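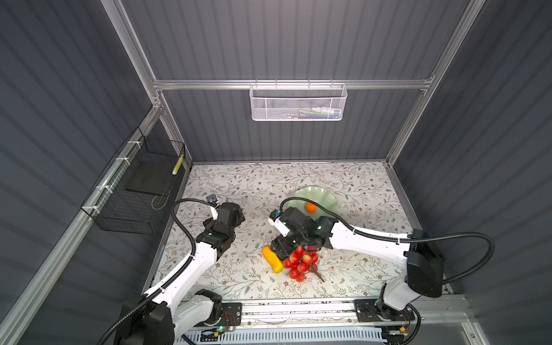
Startseite > Wirtschaft > Regional > Textil und Wohnen

Hollmann verlegt Stoffdruck nach Tesbridge

Der Heimtextilienhersteller Hollmann zieht mit seiner Druckerei in das ehemalige Promico-Gebäude im Gewerbepark Tesbridge. Die ersten Maschinen sollen im Oktober aufgestellt werden, teilte das Unternehmen mit. Am alten Standort bleiben die Näherei und der Werksverkauf.

Hollmann druckt dort vor allem Tischwäsche und Vorhangstoffe. Nach Angaben von Geschäftsführerin Wakana Hamada war der Platz in der bisherigen Halle seit Jahren knapp. Fertige Ware musste zuletzt in einem angemieteten Lager untergebracht werden, der Mietvertrag läuft zum Jahresende aus. Die neue Halle bietet 1.383 Quadratmeter auf einer Ebene und hat eine eigene Laderampe.

Von den 156 Beschäftigten wechselt nur die Belegschaft der Druckerei den Arbeitsort. Kündigungen seien nicht vorgesehen, sagte Hamada. Mit dem Betriebsrat wurde vereinbart, dass längere Arbeitswege im ersten Jahr mit einem Fahrtkostenzuschuss ausgeglichen werden. Die Frühschicht beginnt künftig eine halbe Stunde später, damit der erste Bus in den Gewerbepark genutzt werden kann.

Mit dem Umzug ändert sich auch das Sortiment. Die Linie Naltura, bisher nur als Bettwäsche erhältlich, wird um Tischdecken und Servietten erweitert. Die Muster zeigen Ranken, Gräser und Blüten in gedeckten Farben. Entworfen hat sie die Textildesignerin Lama Darwish, die dafür im Firmenarchiv gearbeitet hat. Dort lagern 455 Druckvorlagen, die älteren davon auf Papier. Ein Teil der Bögen war durch Feuchtigkeit beschädigt und musste vor dem Einscannen gereinigt werden.

»Viele der alten Blumenmuster waren sehr dicht gezeichnet. Ich habe die Abstände vergrößert und die Zahl der Farben verringert«, sagte Darwish. Gedruckt wird auf Baumwolle und auf ein Halbleinen, das Hollmann weiterhin von seinem bisherigen Weber bezieht. Die Tischdecken kommen in zwei Größen in den Handel, Meterware soll es im Werksverkauf geben.

Die Gemeinde hat der Nutzungsänderung für das Gebäude zugestimmt. Offen ist noch, wie das Abwasser aus der Farbküche vorbehandelt wird. Der zuständige Abwasserverband verlangt dafür ein eigenes Becken, der Bauantrag liegt vor. Bis zur Genehmigung werden die Farben am alten Standort angemischt und nach Tesbridge gefahren.

Der Werksverkauf bleibt während des Umzugs geöffnet, schließt aber vorübergehend bereits um 16 Uhr.

Weitere Meldungen

Buslinie in den Gewerbepark bekommt zusätzliche Haltestelle
Wochenmarkt weicht wegen Pflasterarbeiten aus
Berufsschule meldet mehr Anmeldungen im Textilbereich
Sperrung der Uferstraße verlängert

Diese Website verwendet Cookies. Mit der weiteren Nutzung stimmen Sie dem zu. Einstellungen ändern | Akzeptieren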